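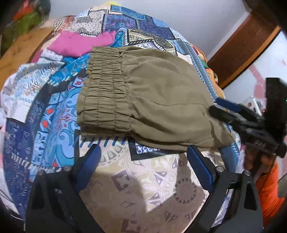

The khaki pair, folded, on the patchwork bedspread.

The bus to Vernside went at ten past and Subira had not packed. Bag open on the floor. Phone at nine per cent. Her mother's letter somewhere, under something.

"You'll want long sleeves," Ruxandra said from the stairs. "For the office."

"It's a house clearance, not an interview."

"It's a solicitor."

Nedelcu, the solicitor. Three letters since March, each one shorter than the last. Uncle Salim had left her the house at Floltavcombe, and 2,000 pounds, and a debt of 2,069 to a roofer called Tarun Gautam. She had done the sum on the back of the envelope. Then again. Sixty-nine pounds for the privilige.

"Sell it," said Ruxandra.

"I haven't seen it since I was eight."

She remembered a pear tree. A tap that screamed. Salim shouting at the radio, then feeding her toast and shouting at the radio again. He never wrote. Not once, not even a card - and then a whole house.
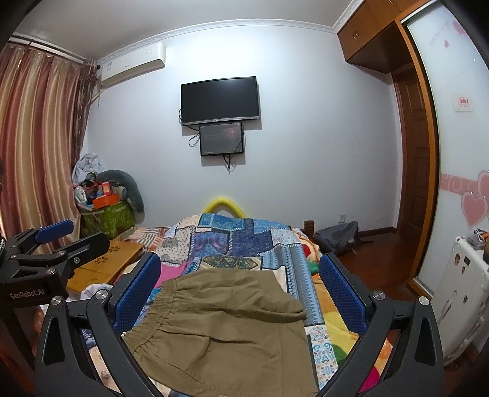
Khaki shorts laid flat on the bed.

Shorts, then. Two shirts. The good shoes, no, the boots. Toothbrush in the side pocket and the key in her fist, a big ugly key on a bit of string. Nedelcu had posted it in an ordinary envelope, second class.

"What if I like it?" she said.

Ruxandra came up the last few stairs and stood in the doorway. Didn't answer for a bit.

"Then you'll ring me," she said. "And I'll be cross, and then I'll come and see the pear tree."

Six minutes. Subira pulled the zip and it stuck, so she left it. Down the stairs, coat half on, the letter after all in teh coat pocket where she'd put it last night. Ruxandra behind her with the charger.

The bus was already at the corner, indicator going. She put her arm out and ran.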